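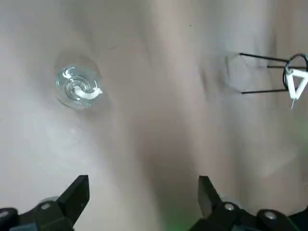 Week 3 handout: looking after the gripper on the Vina cell

Right, fingertips! I get more emails on these than on everything else put together, so please read this before you book time on the cell.

Stop the arm and open the gripper all the way before you touch anything. Wipe the angled faces of both fingertips with a dry cloth (no solvent, please, I've already replaced one set this year). Then check the silver screws on the black housings. Snug is fine. Last August somebody leaned on the driver and stripped one, and I spent an evening drilling it out.

Clean the wrist camera next and look at the live view. You want both fingertips showing at the bottom, with a wide gap between them. If one has crept up further than the other, re-seat it and home the gripper again.

Glass is my favorite test, by the way. It throws bright reflections all over the place, so do 25 slow grasps on a clear cup over the cloth and write down any slips.

Fingertips get swapped at 4000 cycles. Natnael Gidey has the spares, and the log sheet lives in the Steyn folder. Initial it before you leave.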